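Final report, Household Food Practices (second-year elective)
Recep Başaran and Ayten Değirmenci
May 2022

# Who Gets the Last Portion? Leftovers in Shared Student Houses

## 1. Where the question came from

Our original topic was food waste in the whole of Skistthorpe. Our supervisor read the proposal, wrote "which part of it?" in the margin, and gave it back. We came back with restaurants, which said no, and then with the school cafeteria, which said yes and stopped answering email. What remained was the thing we had both been complaining about anyway: the refrigerator at home.

The question we settled on is simple. When several unrelated adults share a kitchen, what happens to cooked food that is left over after a meal, and who decides? Most of what we read for the course deals with families, where one person usually knows what is in the blue tub and how long it has been there. In a student house this knowledge is spread thinly, and some of it moves out in June.

## 2. The houses

We worked with 4 shared houses, all within walking distance of the Benavides Street bus stop, picked because the people in them would let us in. This is called convenience sampling and it was very convenient. Three of the houses were student houses in the ordinary sense. The fourth, which everyone calls Marneo after the faded sign over the door, has a mix of students and people with jobs, and a dishwasher.

Recep lives in one of the houses. We discuss this under limitations, and he has asked us to note that his own behavior improved during the study, a textbook observer effect.

## 3. Method

Each house kept a leftovers diary for 5 weeks. The diary was a sheet taped to the refrigerator door with columns for the date, the dish, who cooked it, who put it away, and what became of it. We also held one group interview per house at the end, in the kitchen, with food provided by us. Ayten made lentil soup for all of them. We did not record what happened to the leftover soup, a decision we regret.

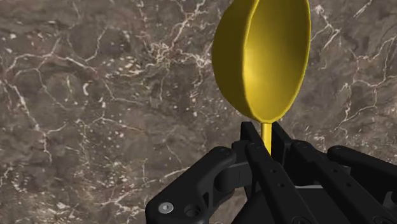 The first version of the sheet had a column headed "Reason," and we took it out after the first week. People filled it in with one word, usually "old," or with a paragraph accusing a housemate by initial. The second version had a box marked "Notes," which collected the same accusations in smaller handwriting. We kept it because the accusations turned out to be our best data.

We coded the diary entries into the following outcomes:

- eaten by the person who cooked it
- eaten by somebody else, with permission
- eaten by somebody else, permission disputed
- frozen
- thrown out
- unknown

The third category was Ayten's idea. Recep wanted to call it "theft," but we felt this would bias the coding.

## 4. What we found

### 4.1 Containers matter more than food

Going in, we expected the kind of dish to decide its fate. Rice would be thrown out, pasta bake would be eaten, and curry would be fought over. Some of this held up. But the clearer pattern was in what the food was kept in. Food in a clear container with a lid got eaten. Food left in the pan it was cooked in, with a plate on top, sat there until somebody needed the pan.

The pan cases are worth a closer look. Putting a pan in the refrigerator is a way of not making a decision. The cook has neither served the food nor stored it, and the next person who opens the door inherits the problem. In the interviews, every house had a phrase for this. The most printable was "parking it."

### 4.2 Labels are read as threats

Two houses had a labeling system when we arrived. Both had given it up by the second interview visit, for opposite reasons. In one, only a single person labeled anything, and the labels came to be seen as a comment on everybody else. In the other, everybody labeled everything, including the butter, and the tape ran out.

We had planned to recommend labels. We now recommend them with some caution. A date by itself caused no trouble in any house. A name caused a little. A name followed by an exclamation point was mentioned in the interviews weeks later, with feeling.

### 4.3 Counter space

We had not planned to study counters, and they kept coming up. In the house with the least room to put things down, leftovers went straight into the refrigerator because there was nowhere else for them. In the roomier kitchens, a pot could sit out all evening "cooling," a word that covered a great range of intentions. Marneo, with the most generous counter of the lot, also had the most entries ending in "left out, threw away." 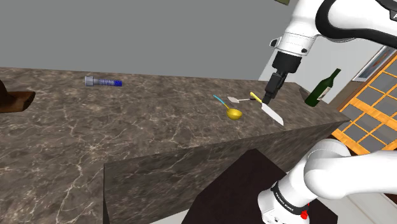
### 4.4 The freezer is a museum

Freezing counted as a good outcome in our coding. By the end we were less sure. Very little that went into a freezer came out during the study, and in one interview a housemate identified a tub as chili, a second as bolognese, and a third as something belonging to a person who had graduated.

We tried to follow up on frozen items with a second sheet on the freezer door. It got damp and fell off, and we found it later under the drawer, where it had become part of the collection.

## 5. Limitations

The sample is small and friendly. The diaries depend on people remembering to write things down at the moment they least want to, which is while scraping a plate into the trash. The "unknown" category is larger than we would like. Recep coded his own house, and Ayten then coded it again without showing him.

## 6. Budget

The course fund allowed us 400 lira. It went on lentils, onions, bread, printing and tape, in that order of usefulness.

## 7. What we would do next

The Plomolmont dormitory has shared kitchens on every floor and a formal rule about clearing the refrigerators, so it would make a good comparison with houses that have no rule at all. We would also like to look at kitchen layout properly, starting with how much clear counter there is beside the stove and whether it makes the "cooling" period longer.
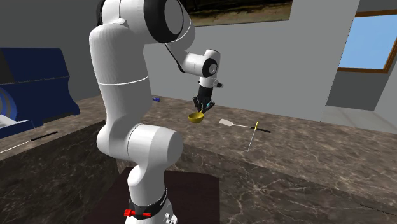
*Figure 3. Simulated kitchen with a brown marbled stone countertop.*

We would keep the taped sheet, drop the notes box only under pressure, and interview people before feeding them. Everyone was extremely agreeable once the soup arrived, and we suspect that section 4.2 would have been longer otherwise.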